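Rendach opens second drop-off point for old computers and electronics

Residents and small businesses in Rendach will have a second place to take unwanted computers, printers and televisions when the Olby Road depot opens its doors in October.

The new drop-off point will be free for households, which may bring up to 15 items per visit. Businesses with fewer than 20 staff can also use the depot but will need to book ahead.

The district's first collection point, at the Martens transfer station, took in 145 tonnes of electronic waste last financial year, up from 132 tonnes the year before. Until now, people living on the northern side of the district have had to drive across town to use it.

"We have had a steady run of calls from people in Olby and Piritz asking when they would get something closer to home," said Usa Yimyam, waste and recycling manager for the district. "The depot is on the bus route, there is parking at the door, and people will not have to queue behind trailers at the weighbridge."
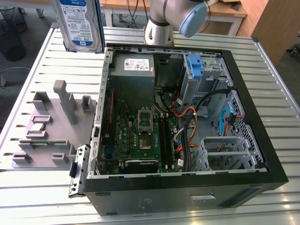 Computers that can be put back into use will be repaired and passed on through the district's home computer program. The program supplied 695 machines to students, job seekers and pensioners last year. Items beyond repair will be taken apart, and the metals, plastics and circuit boards sent to licensed recyclers.

Ms Yimyam said people should save any files they want to keep before dropping off a computer, and sign out of their accounts if the machine still starts.

"All hard drives are wiped or shredded, and anyone who wants written confirmation can ask for it at the counter," she said. "What we can't do is get your photos back once you have handed it over."

The depot will accept desktop and laptop computers, monitors, televisions, printers, phones, cables and small kitchen appliances. Fridges, air conditioners and solar panels must still go to Martens. Loose batteries should be taped at the ends and placed in the marked tub – not left inside bags or boxes.

The depot will be open from 8 am to 4 pm on weekdays and until noon on weekends. It will be closed on public holidays. Hours at the Martens transfer station will not change.

Business bookings can be made through the district website or at the customer service desk in Rendach.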